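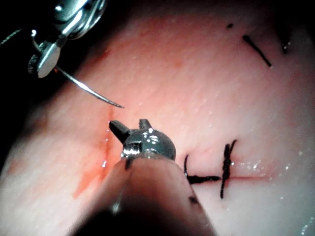

Flotard Soft Tissue Suture Pad, large

Sold by Clenduter, practice supplies for surgical skills rooms
Made by Verbruggen
Price: £39 each, VAT to be added at checkout
In stock, usually sent out the next working day

We have been selling practice pads for a good many years now, and if there is one question that comes up more than any other on the telephone it is "which one should I start with?" More often than not we end up talking about the Flotard. It is a pale pink synthetic pad with a smooth, slightly glossy face and fine pores in it, and a soft rounded edge, and it was made with needle driving in mind from the beginning. People buy it for open practice with ordinary hand instruments, for laparoscopic box trainers and for robotic suturing, and it seems to settle in happily with all of them.

What customers tell us they like best is the way it takes a curved needle. There is a little resistance as the point goes in, then a steady, even drag as you follow the curve round with your wrist, and if you try to push the needle straight through instead of turning it, the pad will let you know about it (it puckers, and quite rightly!). The material holds a bite well too. You can bring the two sides of a cut together with a fair amount of tension before the thread starts to pull through, though a really heavy hand will tear it in the end, just as you would expect.

The pad comes plain, without any cuts in it, so you can put your wound wherever it suits the lesson. We suggest a fresh scalpel blade and a single light stroke for the first cut. Go back and deepen it afterwards if you want to practise closing in layers. Do please cut on a firm surface with something underneath that you don't mind marking, as we've had one or two sad messages about dining tables.

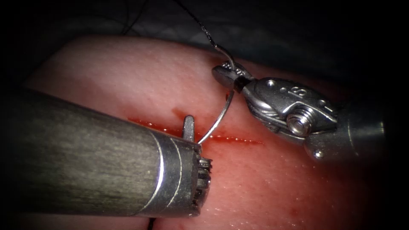
For learners who are just beginning, a short straight wound in the middle of the pad is plenty. Simple interrupted stitches first, with the needle held a little way back from its middle and the point meeting the surface as near to upright as you can manage. Once those look tidy, move on to a running stitch along a longer cut, and keep your second instrument close by the wound so that it can steady the edge and be ready to receive the needle. Dark thread is much the kinder choice on this colour, particularly if you are working from a screen, and we keep black practice thread on reels for exactly that purpose.

If you are teaching a group, you may like to know that the pad can be turned over and used on the back. The underside is a touch firmer and has less shine, but it stitches nicely and nearly doubles what you get out of each one. Old stitches can be snipped and drawn out, and the same cut used again until the edges become ragged.

Keeping it in place

The pad will sit by itself on a non-slip mat for gentle work. For anything livelier we recommend the Fliteck tray, sold separately, which grips the pad by its sides and has 2 clamps for fixing to a bench. A plain dark cloth or drape laid behind the pad cuts down on glare and makes a pleasant difference to tired eyes.

Care and storage

Wipe with lukewarm water and a drop of washing-up liquid, then pat dry with a lint-free cloth. Please don't use alcohol wipes, which dull the surface and make it tacky. Store flat, in the bag it came in, away from radiators and sunny windowsills. A light dusting of cornflour will bring back the feel of an older pad.

Details

Material: synthetic, latex free
Weight: about 900 g
Supplied: single pad in resealable bag, with care leaflet
Box of 8 available at a reduced price, please ask
For training use only

Returns are welcome on unopened pads. Once a pad has been cut we can't take it back, but if yours reaches you with a fault, send us a note with your order number and we'll put another in the post.

Page last updated 17/09/2026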